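Ratgeber > Ordnung > Kleinkram sortieren

Kleinkram in Kartons sortieren – so mache ich das

Samstag, 27. Juni 2020, von Reece Dunmore

Bei mir wandert alles Kleine erst mal auf den Tisch. Creme, Fläschchen, Ladegerät, Klebestift, egal! Und irgendwann ist der Tisch dann voll. Ihr braucht nur zwei offene Kartons und 20 Minuten. Ich nehme am liebsten einen mit Trennwand aus Pappe, da fallen die schmalen Fläschchen nicht so schnell um.

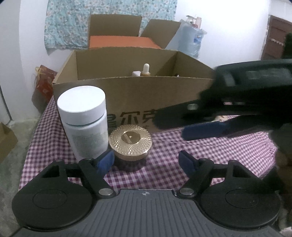
Zuerst kommt Kosmetik dran. Deckel fest zudrehen (ich schreib das hier, weil ich's selber dauernd vergesse), dann Tropfflaschen aufrecht ins Fach, Tiegel daneben. Was ich seit April nicht mehr angefasst habe, kommt weg.

Danach die Technik. Maus, Netzstecker und Powerbank lege ich nebeneinander auf die Tischdecke und schaue, was davon wirklich zusammengehört. Kabel wickle ich locker auf und stecke sie gleich dazu.

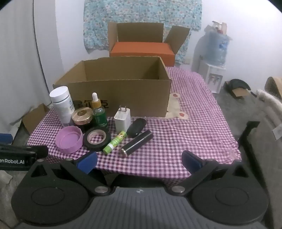
Lesezeit: 3 Minuten

Zum Schluss bleibt immer so ein Rest: Klebeband, Klebestift, irgendein einzelner Flaschendeckel. Beim Deckel suche ich genau einmal nach der passenden Flasche, dann fliegt er raus. Klebeband und Kleber kommen zusammen in den zweiten Karton – Bastelsachen halt. Vorne drauf schreibe ich mit dickem Stift, was drin ist, und die Laschen lasse ich noch einen Tag offen. Irgendwas findet sich ja doch noch in der Jackentasche.

Kommentare

Keith Hollis: Powerbank bei mir immer extra, die will ich nicht unter Cremes suchen müssen.

Meng: Geht das auch mit Schuhkartons?

Reece Dunmore: @Meng Klar, Trennwand einfach aus einem Stück Pappe zuschneiden!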